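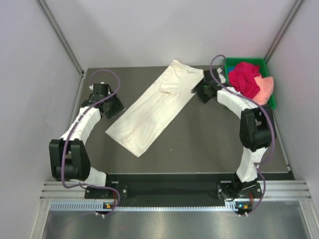

Travel Writing, Unit 4: Writing About Food and Drink in a New City
Instructor: Laurinda Rocha
Handout for Tuesday

Before class, read the three short pieces in the course packet and bring your own notes from the Mumcombe day trip. We will be working from the notes, so bring them even if they are messy.

1. Arrival pieces

Most food pieces by new travel writers begin at the airport. The reader sits through the flight, the bus and the hotel desk before anyone eats. If your trip to the market is the subject, start at the market. You can put the bus in later if it matters – for example, if you came in at 6 a.m. and only one bakery was open.

2. Taste words

"Delicious," "amazing" and "to die for" tell the reader that you liked it. Say what was in the bowl, how hot it was, what it cost and who else was eating it. In the Clurnau piece (packet, second reading) the writer spends one sentence on the flavor of the bean soup and four on the room. Mark those sentences and be ready to say which one you would cut.

3. Prices and hours

Write these down on the spot. Give the price in local money first. Check hours with the owner, since the sign on the door is often old. A place that closes for lunch in April may stay open all day in summer, so note the month you went.

4. Fairness

One visit is one visit. If the service was slow, say how slow: 45 minutes for an omelet is a fact, and "terrible service" is an opinion the reader can't check. Do not accept free meals for this course. If the owner insists on giving you something, put it in the piece.

5. The Daster and Nistor pieces

Both cover a weekend of cafes in a small town. Daster goes in order, Friday to Sunday. Nistor drops the order and groups the places by what they serve. Which would you carry in your pocket? Which would you read at home?
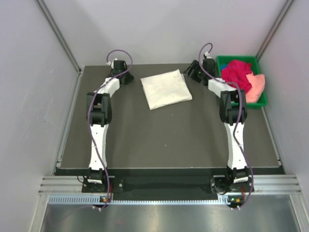
Unit 4: two arms and a tabletop.

Assignment

Write 1,000 words on one place where you ate or drank on the Mumcombe trip. Then cut it to 400. Hand in both versions. We will spend the first 30 minutes of the next class trading drafts – bring two printed copies of the short one.

Late work goes in the box outside my office.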